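Care of basketballs at home
Florngate Sports Store, tips page. Revised 6 June 2018

Most balls fail early through wrong pressure or poor storage. The notes below apply to indoor and outdoor balls of full size.

1. Pressure
Check with a gauge before play. Moisten the needle with water or glycerine and insert it straight. Do not use cooking oil or saliva, as both attack the rubber of the valve. A dropped ball should rebound to between waist and chest height.

2. Cleaning composite covers
Wipe with a damp cloth and a little washing-up liquid. Work along the channels with a soft toothbrush. Dry at room temperature, away from radiators.
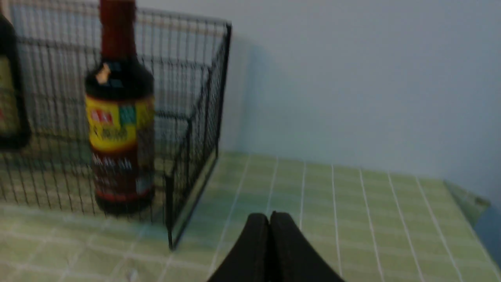 3. Cleaning leather covers
Use a dry cloth first. If marks remain, use a barely damp one and stop when the colour starts to lift. Leather balls should never be used on tarmac.

4. Food and grease marks
Blot, do not rub. Soy sauce, vinegar and ketchup come off composite with cold water if treated the same day. On leather, blot and leave to dry before brushing. Old grease needs cornflour, left on for 35 minutes and brushed away. 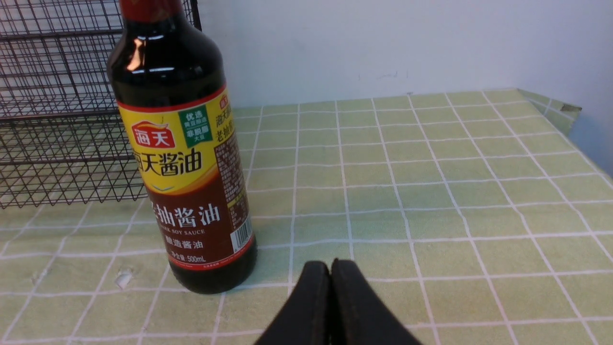

Repeat once if a shadow is left. A third treatment tends to dull the grip, and a faint stain has no effect on play.

5. Storage
Keep balls on a rack or in a net, out of direct sun. A car boot in August is too hot for any bladder. Let out a little air if the ball will be stored for more than 3 months.

6. Slow leaks
Hold the valve under water and watch for bubbles. Replacement valves for the Mineck 732 are sold singly. The Mineck 356 has a sealed valve and cannot be repaired.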